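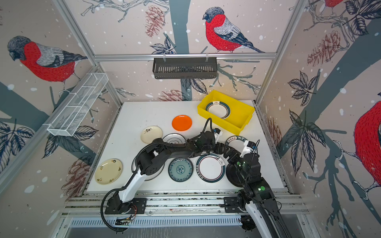

Kitchen and dining room help wanted at Stinby, the guest house above Flerismont

We are looking for a kitchen and dining room helper to join us for the coming season, and if you have ever thought you might like to spend a good part of the year in the hills, feeding hungry people and sleeping very well at night, please read on, even if your experience is thin.

Stinby is a small walking guest house a short drive up the valley from Flerismont. People come to us for the trails and the quiet, and a fair number of them come back mostly for supper, which we take as a great compliment. Everyone eats together at the long tables, guests and staff alike, and the meal goes on for as long as the talk does. We do not have a printed menu. The cook decides in the morning, depending on what the garden and the delivery van have brought, and the rest of us find out when we come in for coffee.

The job is a real mixture. You would help set out breakfast, wash and chop vegetables, bake the plain loaves once you have been shown how, lay the tables, carry things in and out, and do your share of the dishes. On changeover days we all pitch in with the beds as well. The work runs to 43 hours a week when the house is full and somewhat less in the spring, and you would have two days off together whenever we can possibly manage it (and we nearly always can).
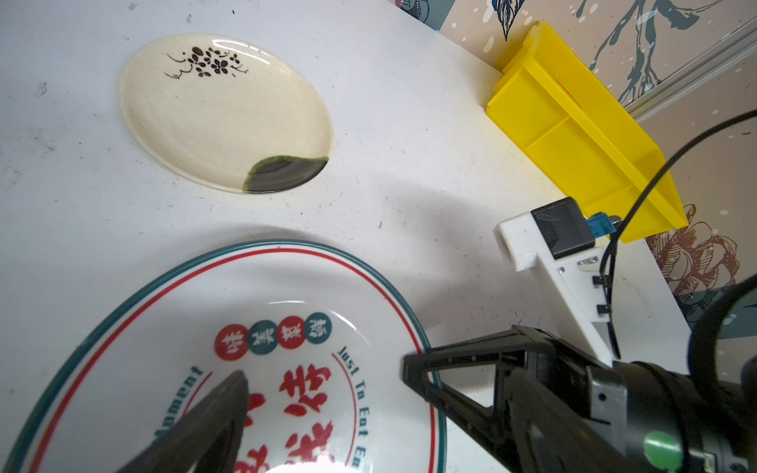

Our crockery does not match and never has. It has been collected over many years from rummage sales, closing restaurants and the cupboards of generous neighbors, and guests tend to get attached to a certain bowl and ask for it again the next time they visit. So we would like somebody with a reasonably careful pair of hands. Things do get broken, of course, and no one is ever charged for it or made to feel bad, but we are fond of the old pieces and we wash them by hand.

What we would love to see in you: a friendly way with strangers, a willingness to get up early, and enough patience to peel potatoes for a whole houseful without going sour. Some kitchen experience is nice but we are happy to teach. You should be comfortable lifting a full stockpot with a second person. A second language is very welcome, as our guests come from all over. You do not need to be a hiker, although most people who stay with us turn into one by midsummer.

In return we offer a fair weekly wage, all your meals, and a room of your own in the staff cottage, which has 5 bedrooms, a wood stove and a rather good bookshelf. The season ends in November, and there is a bonus for those who stay through to the last day. The Joo bus stops at the bottom of our lane, so you can manage perfectly well without a car.

To apply, please write us a letter telling us a little about yourself, what you like to cook or eat, and when you could start. Add the names of two people who have worked with you. Send it to Stinby Guest House, Flerismont, to reach us by 2004-04-08. We answer every letter, though it may take us a week or so, and we will invite a few people up for a day to meet everyone and stay for supper.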